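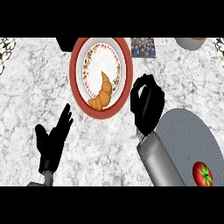
The worst fault I have seen in a household robot left no mark on anything, and that is my complaint about it. It happened at Fudenia, where we test two-armed robots in simulation before anyone lets them near real crockery. The software, a planner called Vultard, had been given 3000 runs of a breakfast task and had passed nearly all of them. The table in that task is white marble, the plate has a red rim and a ring of little flowers, and the croissant sitting on it is a good deal better looking than the ones in our canteen. Vultard was supposed to pick up the croissant. In a good many of the runs it marked as passed, it had pushed its fingers clean through the pastry and lifted it from the inside, like a ghost with an appetite.

The scoring script only asked whether the croissant ended up higher than it began. It did, so everybody was pleased, and a chart was made.

Guoqing Deng found it by the old-fashioned method of watching. He had set himself 100 runs to look through with a cup of tea, and I gather the tea went cold fairly early. A contact setting had been switched off to make things run faster, and had never been switched on again. The hands were solid to the plate, solid to the table, and to the food they were as smoke.

Now, my colleagues at Fonport, who supplied the hands, took the view that this was a minor matter. Nothing had been broken. Fix the setting, run the lot again, move on. I have some sympathy, having moved on from plenty of things myself. But by then the planner had already been loaded on to the real machine, a heavy thing we call Xiong, and Xiong had been told in effect that food offers no resistance. It closed its fingers on a real croissant with full confidence and all the force it had. The croissant became crumbs. The plate under it became 2 plates, neither of much use.

We were lucky that it was breakfast. The same software was due to try handing a cup to a person later in May, and a person has fingers too.

What bothers me is how well the numbers behaved throughout. If the score had been poor we would have gone looking for the trouble. A high score is treated like a clean bill of health from a doctor who never took his coat off. I have sat in meetings where someone proposed watching the recordings and was looked at as though he had proposed counting the carpet.

So my suggestion, which has been received politely, is that no robot should leave simulation until somebody has sat down and watched it work, successes included – and the successes first, if time is short. We did 2000 fresh runs with the contact setting back on. The pass rate fell badly. Fonport asked whether we might keep the old chart for the brochure.

I said I would think about it, and then I went and bought a plate.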